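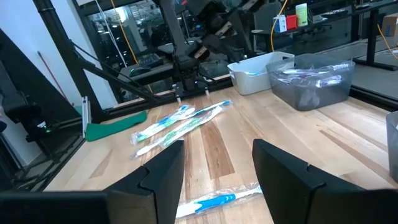 1/ We have the Ornik kit on trial since September. It is a two-arm sorting set for small packing rooms, sold together with training software from Zoltel. I promised some of you a review, so I will write it in pieces.

2/ Our test item is the toothbrush in clear plastic. I chose it because the wrapper is shiny and slippery, and our customers send us a lot of such goods. If a kit can handle this, I am less worried about soap and combs.

3/ Setup took 5 hours with two people. The manual is good for the arms and weak for the cables. Please plan where every cable goes before you bolt anything down.

4/ Teaching is done by demonstration. You guide the arms through the job and the software records it. We made 117 demonstrations, and we kept 102 of them. The other ones had mistakes from my side, mostly too much hurry.

5/ Iwona Adamczyk asked if the color of the bins matters. Ornik support told us no, but to keep them in the same place during the first training. We followed this.
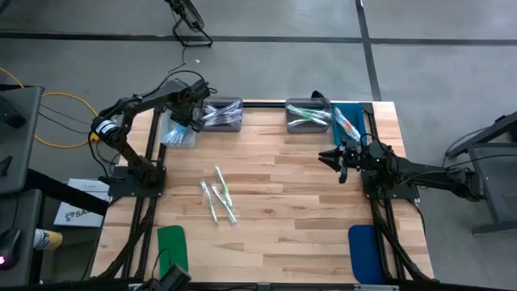
Dilruba Navaratnam
Process engineer, Cevex

6/ For the second round we use trays along the far side of the table. Purple and white brushes are in one, green and white in the next. The brushes to be sorted lie in the middle, where both arms should be able to reach.

7/ What I like: the grippers are simple, with two fingers, and I can change a finger with one small key. Rafsan Fakir did it on his first day without asking me.

8/ What I don't like: the license. It is for nine months, and after this you pay again for the same software. For a small company this is hard to explain to the boss – I tried twice.

9/ Also the wrist camera has difficulty with glare from plastic. We turned one ceiling lamp off and my results became better. I would prefer a setting in the software for this.

10/ Would I buy it? For one product family, yes. For mixed goods I want to see the Sikder kit first, and Mylene Panganiban is asking them for a quote. Questions are welcome, I answer in the evening.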